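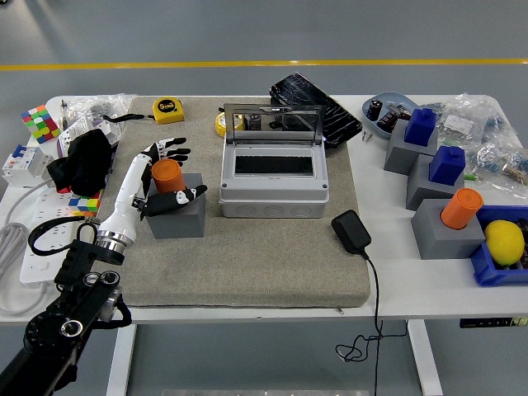 *Robot hand on an orange cup, felt-covered board underneath.*

## Budgeting for a bench arm

- Price the hand separately. On the Gretier list it costs more than the arm.
- Set aside $700 for the table, power strips and bins.
- Felt for the board was $82 at Miver. Buy one spare piece.
- Measure the floor first – ours needed 111 inches clear on the long side.
- Get small parts in bags and label them on arrival.
- Ask for the cable lengths in writing before you order.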